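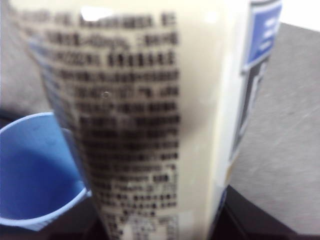 Trakville lost 5-2 at home to Pirside last night and the third period was worse than the score. Some notes while I still remember it.

First period was fine. Trakville had the better chances and went up 2-0 on a tip in front and a long wrist shot through traffic. Pirside didn't have a shot on goal from inside the circles until the last two minutes.

Then the penalties started. Four minors in the second, three of them in the offensive zone. You can't kill that many against Pirside. They tied it on the second power play and never looked rushed after that.

The third line hasn't scored in 11 games. I was fine with leaving it together in January when they were at least drawing penalties. Now they get pinned in their own end and change one at a time.

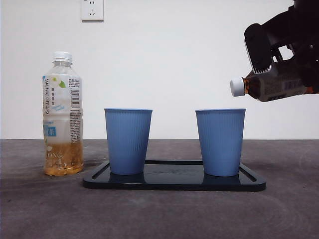 Jasmine oolong on the left.

Third period: Pirside dumped it in, won the wall, went low to high, shot for sticks. Same play over and over. Two of their three goals came that way, the other was an empty netter.

Goaltending wasn't the problem. The go-ahead goal went in off a skate and the next one was a backdoor pass with the far side wide open.

On the Myklebust rumor - I don't see the fit. They want a defenseman back and Trakville has five healthy ones. You'd be filling one hole and opening another.

Crowd was small again. The upper corner sections on the Prollari side were closed and the lower bowl had gaps by the second intermission. Tuesday games have been like this all season. The 500 level hasn't been open since the home opener.

What I'd change for the next one: move number 17 back to center, split up the third line, and put the second power play unit out first. It has moved the puck better for weeks.

Standings: Pirside is now 2 points up with a game in hand. Trakville still plays them once more, on the road. Next game is Friday, I'll post lines after the morning skate if they have one.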